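Chapter 3
Hand-Held Gripper Kits

3.1 What the kit contains

The Skevier kit is sold as a pair of grippers, one for each hand, with mounting plates, cables and a wrist strap. The operator sits at a table and carries out household tasks with the grippers in place of bare fingers. The recorded motion is later used to train a two-arm cell. This chapter reviews the kit as supplied to the Eltville laboratory, where Zawadi Rotich and Peter Urban ran 315 trials in June.
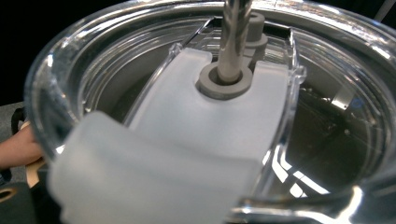
Small parts are the harder test. A tab or lever on a lid must be met squarely by the finger, and a pad that is too soft will slide off before the tab moves. Rotich rejected 20 trials for this fault, all of them made with the standard pads. Section 3.4 gives the pad hardness values and the replacement procedure.

3.2 Table layout

Objects are placed within easy reach of both grippers. Cables should leave the table at the side and run along the floor, clear of the operator's feet. Cylindrical objects with smooth metal walls are held across the body, with the fingers closed evenly on both sides.
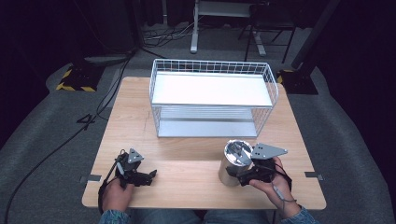 Urban's layout uses 54 start positions, listed in Table 3.1. The supplier's manual recommends fewer, but it assumes a bare tabletop with no shelf. Readers who own the older Standa plates should check the hole spacing before fitting them.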